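How to Record Good Two-Handed Examples With Hand-Held Grippers

Reading time: 2 minutes

I've been asked so many times how we collect our examples for the Rudeck project that I finally sat down with a big mug of tea to write it all out. We're teaching a learning system to handle boxes and soft items, and it learns by copying people. So a person picks up a pair of grippers, does the job at a normal pace, and the recording goes into the pile. Our first batch for Rudeck was 1188 recordings, and I made nearly every mistake there is along the way (you're welcome!).

1. Set the table before you pick anything up. Put the box where you can reach it with both elbows slightly bent, and open it if the task starts with it open. Write down the starting layout, because you will want to change it later and you won't remember what you changed.

2. Check the marker cubes. Wipe them with a dry cloth, make sure they sit tight, and turn each gripper slowly so that every printed side gets a look at the light. A cube that wobbles will spoil a whole afternoon, as Tania Mondal and I learned back in January.

3. Hold still for a slow breath, then begin. Keep both grippers out in front of you, and try not to let one cross over the other unless the task really calls for it.

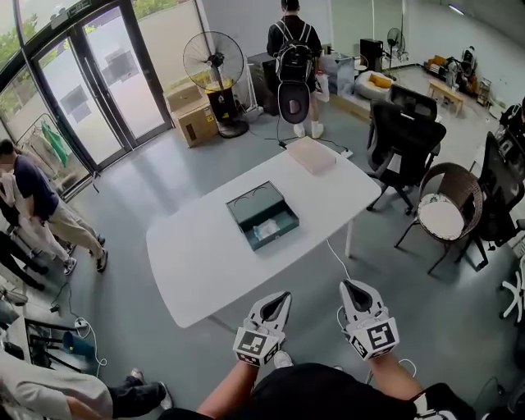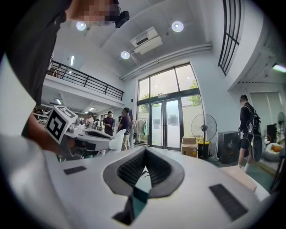 4. Move like yourself. New people tend to go terribly slowly, as if they were carrying soup, and then the system learns to carry soup too. Do the task with your bare hands a few times first, get a feel for the rhythm, and keep that rhythm when you pick up the grippers.

5. Keep your small fumbles. If an item slips and you catch it again, carry on and finish, and mark the recording as a recovery. If you drop it on the floor, stop there and start over.

6. Change one thing every 22 recordings. Turn the box a little, crumple the soft item differently, or swap sides with a friend who is taller than you. Aníbal Loureiro likes to change three things at once, and we do still argue about that over lunch!

7. Take a break before your wrists ask for one. Tired hands start cutting corners, and you'll see it plainly when you play the recordings back.

Watch a few of the day's recordings before you pack up, with the left and right views side by side. Look for a gripper that starts late or a cube that stays hidden behind your arm for too long. Throw those out the same day and note how many you lost. Our next goal is 3000, so if you try this with a task of your own, please write and tell me which step gave you trouble.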